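Chapter 7
Planning and Paying for Your First Equipment

Buying robot equipment is one of the most exciting jobs a new lab gets to do, and it deserves a proper plan! Most beginners start with the price of a gripper and stop there. In this chapter we start with the room, the people and the working day, and let the shopping list grow out of those.

Look first at the small stuff. Hand-held grippers are the stars of any budget, but they bring cables, power strips, tables and seats along with them, and every one of those needs a line in your plan.

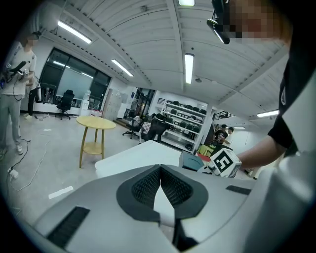

Figure 7.1 Hand-held grippers at work, with a power strip and cables on the floor.

Take the Padeo lab, which we will follow through the whole chapter. Its first budget held 2 grippers from Grodex and 200 dollars for "extras." By May the extras had reached 805 dollars, mostly for longer cables, markers and shelving. The equipment was fine; the list was short. We will rebuild that list line by line in Section 7.2, and you may enjoy spotting the gaps before we do.

Storage is the next big question. Parts pile up quickly, and a shelf you can reach without crossing the work area is worth paying for.
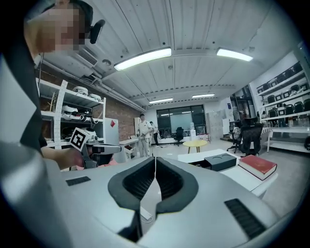
Figure 7.2 Shelving, tables and open floor in a shared work area.

Before you read on, sketch your own room on a sheet of paper. Mark the outlets, the doors and the places where people will stand. Keep the sketch handy, as you will price it in Section 7.1 using the Nornow worksheet.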